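Textile Care and Storage
Unit 4 handout: Outerwear between wearings

Read this before the lab session. It covers how coats, jackets and heavy knits should be kept when they are in regular use. Long-term storage is in Unit 6.

1. Why garments lose their shape

A garment hung up carries its own weight from whatever point supports it. On a wide hanger the load is spread along the shoulder seam. On a peg or hook it is carried by a patch of fabric the size of a coin, usually at the back of the neck. Woven cloth resists this fairly well. Knits do not, because the loops slide and open under load.

Three things decide how much a garment changes:

Fiber. Wool recovers if it is given rest and a little moisture in the air. Cotton recovers less, and usually needs washing to pull it back. Polyester holds its shape but will keep a sharp crease if it was set with heat.

Construction. Lined jackets are steadier than unlined ones. Raglan sleeves drop more than set-in sleeves on a narrow hanger.

Time. Most of the change comes early. In the Orham hanging test used in this course, cotton fleece samples were left on pegs and measured at the center back. After 34 hours they had done most of the stretching they were going to do.

2. Open racks

An open rack lets air move on all sides, which matters more than people expect for clothes worn outdoors. Body moisture leaves a lining slowly. If a coat goes straight into a closed wardrobe, the moisture stays in the lining and so does the smell.

Hooded garments need extra room. The hood folds double at the neck and stays damp longest there, so pull it out and let it hang free behind the collar. Loosen the drawstring. A cord left tight will put a permanent gather in the edge of the hood.

Leave space between hangers. If the sleeves of one jacket are pressed flat by the next, there are too many on the rail. 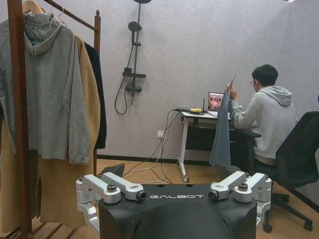 3. Closed wardrobes

Closed storage protects from light and dust. Dyes fade unevenly on an open rail, and the shoulder facing a window goes first. Dark cottons are the worst for this. The Grastitz samples in the lab cabinet show it clearly: compare the left and right shoulders of number 22.

Air a garment before it goes in. Overnight is enough for a light jacket. A heavy wool coat that has been rained on may need two nights. Do not use a heater to shorten this. Fast drying on one side shrinks the outer cloth against the lining, and the hem will pucker.

Cedar blocks have a smell that fades, and they should be sanded lightly when it does. They are not a substitute for cleaning. Moth larvae feed on soiled wool first, so a clean coat in a plain cupboard is safer than a dirty one surrounded by cedar.

4. Chairs, hooks and door handles

Most jackets in daily use spend more hours on a chair than on a hanger. For a few hours this does little harm. The problems come from repetition: the same fold across the back, the same rubbing where someone leans against it, and hems that reach the floor.

If a chair is used, set the shoulders over the top corners so the collar stands up, and empty the pockets. A phone in one pocket twists the front of a light jacket. On a chair with wheels, check that the sleeves are clear of them.
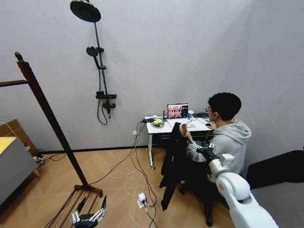 Fig. 2. Black jacket draped over an office chair.

5. Brushing and spot care

Brush wool after wearing, with the nap, while the garment is on a hanger. Start at the collar and work down. Use a damp cloth for mud only after the mud has dried and been brushed off.

Steam removes light creasing from wool and most blends. Hold the steamer a hand's width away and let the cloth cool before it is moved. Coated rainwear should not be steamed unless the care label allows it.

6. For the lab

Bring one jacket or coat that you wear often. You will record fiber content, lining, hanger type and any change at the shoulders or neck. Use the Lopes sheet, both sides. Tape measures and scales are provided.

Reading: Cellenside course reader, section on hanging and recovery. The reader is on the reserve shelf under 1303. The lab is in room 269.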